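# White table top: what do you clean it with?

**tapsell_road** · Tue 9 June

Plain white top, big one, and I keep a wooden board beside it. Looking for a cleaner that won't dull the white. 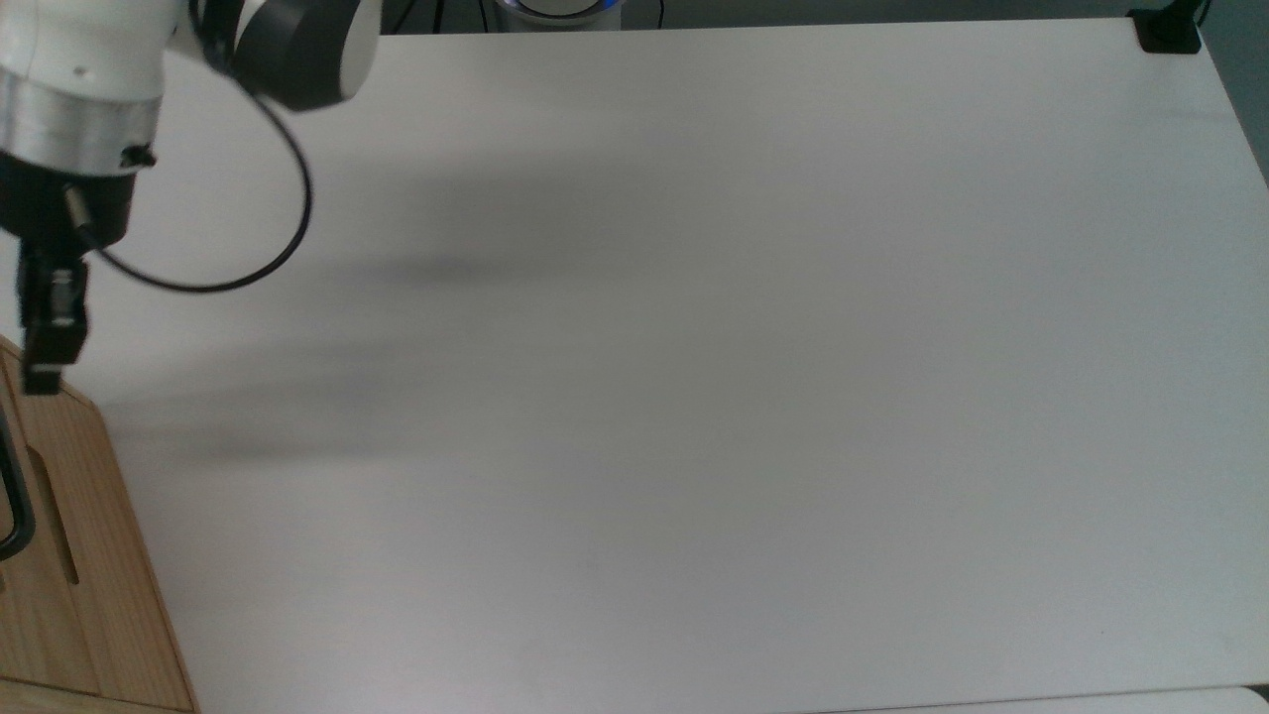
## Replies

**gostitberg**

Dish soap and warm water, then a dry cloth. I've had a white table since May of last year and never used anything else on it.

**Clem Rutherford**

Soap leaves a film if you don't rinse. I use Kindier spray at home, one pass, wipe it off right away. The top still looks fine to me.

**gostitberg**

Kindier streaked on mine. Maybe I used too much, but I went back to soap the same week.

**oak_and_ash**

What's the top made of? A painted top and a melamine one need different things. Also, don't use the same spray on the board. Bare wood soaks it up and you end up with a blotch.

**tapsell_road**

Bought it secondhand, so I don't know what it is. The board is light wood with the grain showing, rounded at the front corner, black handle on the side. There's a long slot cut in next to the handle, and crumbs are a pain to get out of there.

**oak_and_ash**

Old toothbrush for the slot, dry. For the board itself, a thin coat of mineral oil and leave it overnight.

**Clem Rutherford**

I'd skip the oil if the board sits on or near the white top. Mine left a yellow ring that took 19 days of scrubbing on and off to fade.

**oak_and_ash**

That's too much oil. Wipe off the extra and stand the board on edge until morning. I've done it for years with no rings.

**Clem Rutherford**

Could be. I still wouldn't do it near a white table.

**tapsell_road**

OK. I'll try soap in one corner first and do the slot with a toothbrush. Leaving the oil for now. Does anyone use the Prerker cloths, or are they the same as any other microfiber?

**gostitberg**

Same as any other. Wash them without fabric softener.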